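January 31, 2025

Belt day again. I have spent the whole of January on one pair of denim shorts and I think I know their stitching better than I know my own handwriting by now.

So where were we. Yesterday I finally ripped the old timing code out of the bimanual controller, the bit where the left arm finished its move and then raised a flag and then the right arm woke up and had a look around. It was fine for towels. For a belt it's hopeless, the thing shifts while the second arm is still thinking about it. The new version runs both arms off one clock and one plan, and either arm can ask the other to hold still while it works. Prakash Rajan calls this "manners" and wants it named that in the repo. I said no, then I got to the class and couldn't think of anything better, so it's called Manners now and he is going to be unbearable.

Got in early, laid the shorts out waistband towards me, threaded the belt, started the session and let it plan from the head view.
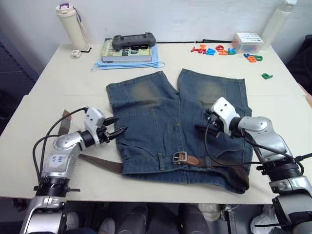 Right arm down at the hip, left one open over the strap.

The idea is simple enough on the whiteboard. Right arm goes down on the waistband and stays there so the denim doesn't come along for the ride, left arm goes after the belt. What I had wrong for most of the month was how hard "stays there" should be. I'd been running the holding arm stiff in all directions, and of course if the cloth gets dragged sideways at all a stiff arm just fights it, and then the force estimate goes up, and then the planner thinks it's touched something it shouldn't and backs off. Round and round. Today I made it stiff downwards and soft in the plane of the table. One line in the config! Well, one line and then 31 failing unit tests, all of them checking that stiffness was a single number. Fixed those before lunch with a lot of muttering and a cold sausage roll.

The other half of the day went on perception, and that's the half I'm grumpy about.

The segmentation model came to us from the Levari work and it's lovely on shirts. Give it a belt that's still in its loops, though, and it hands you back little islands of belt with denim in between, all with separate IDs, and the planner very politely asks which belt you would like. I wrote a joiner this week that walks along each island's centreline and looks for another island that carries on in the same direction at about the same width. It works on the straight bits. It's rubbish at the buckle, where the strap doubles back on itself and there's leather and braid and metal all in a patch smaller than my thumb. From the head view the colours there run together into one brown blob and the joiner happily decides the tail end goes straight into the tab.

Ravindran Annamalai has been telling me since before Christmas to stop leaning on the head view for this and let the wrist cameras vote. I've been resisting because of the calibration, since every time somebody swaps a finger pad the wrist transform drifts a bit and I lose an afternoon. But fine, he's right, I'll write it down here where he won't see it. Ravindran was right.

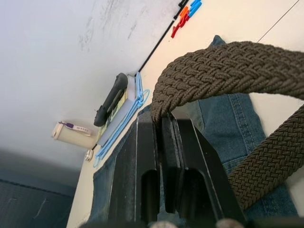

So the voting thing. Each wrist view gets its own mask, and each mask gets a weight depending on how close the gripper is and how much of the view is fingers. I'd forgotten the second part on the first go and the model was very confident about a long black belt that turned out to be us. Added a finger mask from the gripper model, which depends on how open the gripper is, so it has to be looked up every frame. That cost me a bit of speed. I cached the mask at 100 finger openings and just pick the nearest one, and that's plenty.

Once that was in, the joiner got much better at braid. The weave actually helps if you let it, because the pattern has a direction, and where the strands all lean the same way you can be fairly sure you're following one piece of strap. I'm feeding that in as a hint only. I tried it as a hard rule for an hour and it refused to believe in twists, so any belt with a roll in it was two belts again. Back to a hint.

Had a nice long argument with Prakash over tea about when a grasp should count as a grasp. He wants the planner to commit as soon as both pads report contact. I want it to look again from the wrist first, check there's only belt between the fingers and no denim, and only then plan the pull. His way is quicker and mine doesn't yank on the shorts. We settled on mine with a timeout of 600 milliseconds, and if the check isn't back by then it opens up and tries again. He thinks we'll hit the timeout constantly. I think we'll hit it now and then. We've bet a packet of Tim Tams on it, and the logging is already in so neither of us can fudge it.

Also spent far too long on the replay viewer, which wasn't on my list at all. It's been bugging me that you could scrub the head video and the joint traces together but the wrist videos ran on their own timeline and you had to line them up by eye. There's a tidy little tool in Resero for syncing streams by timestamp and I'd been meaning to borrow it since spring. Took me an hour. Now everything scrubs together, the force plot has a cursor, and you can click a spike and jump straight to what the fingers were looking at. I love it. I showed it to three people who did not ask. 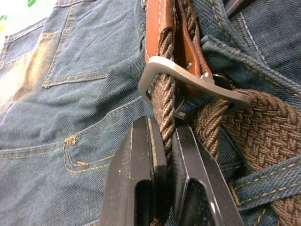 Where I'm stuck now is the buckle, and I suspect I'll be stuck there for a while. The planner needs to know which bit of strap is free to move and which bit is being held by the metal, and at the moment it has no notion of "behind". It treats the buckle as a lump with belt coming out of several sides. What I'd like is a small graph, with a node for each place the strap goes over or under something, and the edges in order along the belt. Then a pull is just "this edge gets longer, that one gets shorter" and you can check whether a move makes any sense before anything moves. Ravindran sketched something like it for Alva, for cables, and he's going to dig out the notes. Cables don't have buckles but I'll take whatever I can get.

I did try the lazy version first, obviously. Sampled 2,000 candidate pulls in the simulator and kept whichever moved the strap the most. The simulator belt is a chain of little capsules and the sim buckle is a rectangle with no prong, and the winning pull went clean through the bar. Very impressive numbers. Deleted the lot.

Things for next time, before I forget:

Redo the wrist calibration on the left, I don't trust it after the pads were changed.
Turn the retry speed down, it's a bit snatchy coming back in.
Ask Ravindran for the Alva notes (again).
Stop logging every mask at full size, the disk is more than half gone.
Write up the stiffness change properly so the Skurthorpe people don't undo it when they merge.

That last one matters. They've got their own branch of the controller with the old stiffness all through it, and if theirs goes in over the top of mine I'll be back to fighting sideways and wondering why. I've put a comment in the config in capital letters. Prakash says capital letters are bad manners. I walked into that one.

Home late, peas on toast, too tired to cook anything with a colour. I keep thinking about the graph. If each crossing only has two states then the whole buckle is small enough to just try every arrangement and score them against the wrist view, no cleverness needed. I'll have a go at that in the morning before I open my email.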